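BRISTUTON, 09/02/2024 - I'm Zamfira Surdu, I run gripper testing at Vesum, and I'm very happy to say our comparison of hand-held grippers is finished! We made 1809 grasps with 3 sets of fingers, on the sort of things people leave on tables - bottles, mugs and so on.

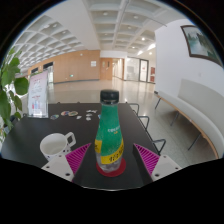 The ribbed fingers from Dogbe came out as my favourite (I'd had my money on the Tokitz pair, so that cost me a round of coffees). They were kinder to soft plastic and I found them easier to line up. Tokitz still did better on thin, flat bits, and we'll be trying both again with a new wrist camera later in February.

The full results are free to anyone who asks the Vesum press desk, and do tell us what you'd like us to pick up next.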